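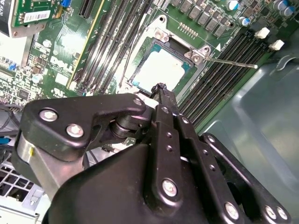

*A gripper at the processor socket of an open desktop computer.*

## Freeze-drying questions we hear a lot

Welcome! Zomcombe customers send us such thoughtful questions about freeze-drying their cultures and enzymes that we finally gathered the favorites on one page.

### What is freeze-drying, in plain words?

You freeze the material solid, pull a vacuum, and warm it very gently so the ice leaves as vapor without ever melting. A second, warmer step coaxes out the water still clinging on.

### Do I need a protectant?

Nearly always, yes. Live bacteria are fussy, and a little sugar (trehalose or sucrose, usually) helps their membranes hold together. Our own blend is called Bundeo, and we're happy to mail you a small sample if you'd like to try it beside your current recipe first.

### How long does a run take?

It depends on fill depth more than anything. A shallow tray may finish in 16 hours, while deep vials can take 3 days -- and please don't rush the first stage, or you may find a sad, collapsed cake at the end of it.

### How many vials fit in one load?

The Prullent dryer holds 3,805 of our smallest vials with every shelf in use. Most folks send far fewer than that, and that's fine! The minimum is 10.

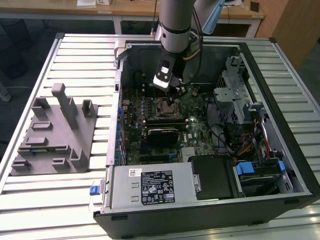

*Open tower on the slatted work table, side panel off.*

### How should I store the finished vials?

Somewhere cold, dark and dry, with the stoppers left alone until you need them. Once a vial has been opened, the powder grabs moisture from the air very quickly.

### Can you ship in summer?

We can, with cold packs. Orders from the Jafri site go out in the morning, so get yours in by 3 p.m. the day before if you can.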